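Grikport releases planner update for two-arm cloth handling

November 18, 2022

Print this article | E-mail this article

Grikport has released version 8 of Pedwood, its motion planning package for two-arm work cells. The update replaces the fixed grasp sequence used in earlier versions with a planner that picks a new grasp point after each move, based on the current outline of the fabric.

Garments are the main test case. A shirt changes shape every time it is lifted, and a plan computed at the start of a fold is usually out of date by the second grasp. Pedwood now recomputes in up to 80 milliseconds and passes the result to both arm controllers on a shared clock.

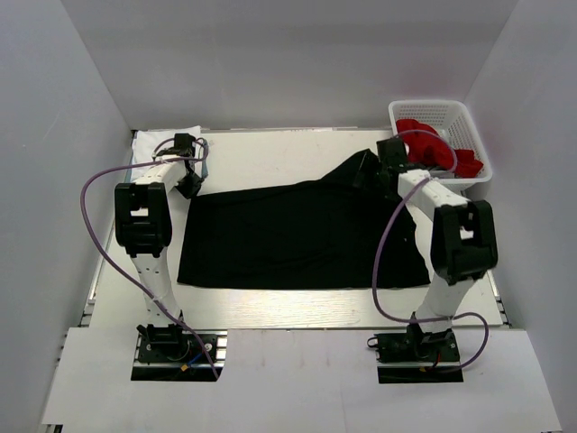 The collision checker has also been rewritten. It treats the two arms as one body during a joint lift, which removes a stall reported in the October preview when the wrists came close together over the table. Grikport closed 44 other issues in the same cycle.

"Most of the work went into deciding when to let go," said Martti Seppälä, who leads the planning group. "The old code held on until the path ended, even if the corner was already flat."

Log files from the earlier version can be replayed in the new one with a converter supplied by Valtonen. Support for the Gondia depth driver is still marked experimental.

Print | E-mail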